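The tower had come from the Plonmont office with a tag on it, 422, and a note that said only "slow." Uyên Chu laid it on its side and took the panel off. Her father had kept his accounts on a machine like it, and she had promised him the files by the end of May.

The cooler was off. The processor sat in its socket, and the memory slots above it were empty.

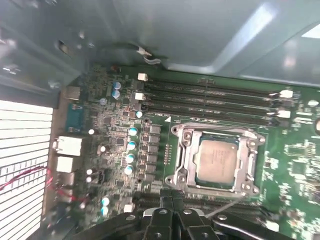 Savchuk said the sticks were in the drawer, if she meant the memory, and that she should try them one at a time.

She said she knew. She had done it that way for two years at Dulia. She went to the drawer anyway and found a bag of screws, a receipt for 805 and her father's reading glasses — the pair he had blamed the bus for.

She put the glasses in her coat and came back to the bench.

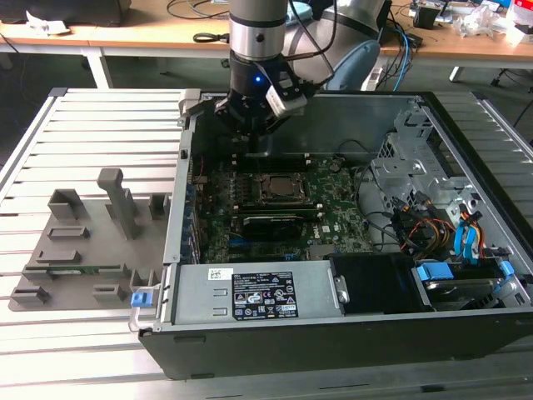

The Plonmont tower, open on the bench.

"Any good?" Savchuk asked.

"Not yet," she said, and pulled the lamp closer.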